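Home | Handouts | Reading list | Assessment | Contact

Coaching Theory and Practice
Handout 3: What does a coaching certificate tell you?

Read this before the seminar and bring one coaching document from your own sport. A syllabus, a logbook page or a feedback form will do.

Most national federations now run a ladder of coaching awards. You take the first level over a few days, you get a card, and your club puts your name on its website. The claim behind the ladder is that certified coaches coach better. I would like you to treat that as a claim, and to ask what anyone has measured.

Start with the usual evidence. A course ends, a form goes round, and nearly everyone says they feel more confident. Confidence is easy to ask about and cheap to collect. It is also what you would expect from adults who have just given up several evenings and paid a fee. Very few courses go back to the gym in November to see whether the practices have changed.

The Tostton district survey is the one most often quoted at meetings. It had 226 replies from judo and wrestling coaches, out of around 2000 forms sent. Look at that response rate before you look at anything else. The coaches who answered were mostly the ones who had finished the award and were proud of it. Noreen Usmani wrote the report and says as much on its second page, but the sentence seldom gets quoted along with the headline.

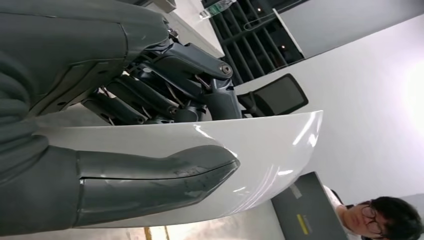

Handout 3, page 2

Hugo Charpentier's Caltel study is better, though it is small. He followed 40 club coaches through a season and recorded how they spent mat time: talking, demonstrating, drilling, live practice. Half had completed the award and half were on the waiting list. The certified group talked less in the first weeks. By the end of the season the two groups looked much the same. Charpentier reads this as a case for refresher days. Maybe so. It could also mean that the habits of the club swallow whatever the course taught, in which case refresher days would wash out too.

Some terms to keep apart:

Competence: what a coach can do when watched by an assessor.
Practice: what the same coach does on a wet evening with too many juniors and one good mat.
Outcome: what happens to the athletes. Staying in the sport counts here, and so do injuries. Medals are a poor guide at club level, where one talented kid can make any coach look clever.

Certificates assess the first. Brochures usually promise the third. When you read a course description, underline every sentence that slides from one to the other — there will be several.

None of this is an argument for scrapping the awards. The safety content matters. Safe falling, weight cutting, concussion and the duty to report are things I would want every coach tested on, and tested again. My doubts are about the rest of the syllabus, where a session plan template often stands in for judgment.

The Shehu model (periodization for beginners) will come up in the seminar. I have yet to see a trial of it with athletes who train twice a week. If you find one, bring it.

For the seminar, prepare short answers on these:

Who was left out of the Tostton figures, and which way would that push the result?
Suppose you had Charpentier's budget. What would you record in place of mat time?
Pick one unit from your own federation's award. How would you know if it had failed?

Written work: one page on the third point, typed. Please don't send me a list of learning outcomes copied from the federation's site.

Reading: Usmani, chapters 1 and 3. Charpentier, the methods section and the appendix — skip the foreword. The Nostik coaching manual is optional, and I would read it with a pencil in hand.

Handout revised 6 September 2020

Contact the course office | Copyright Coaching Theory and Practice | Back to top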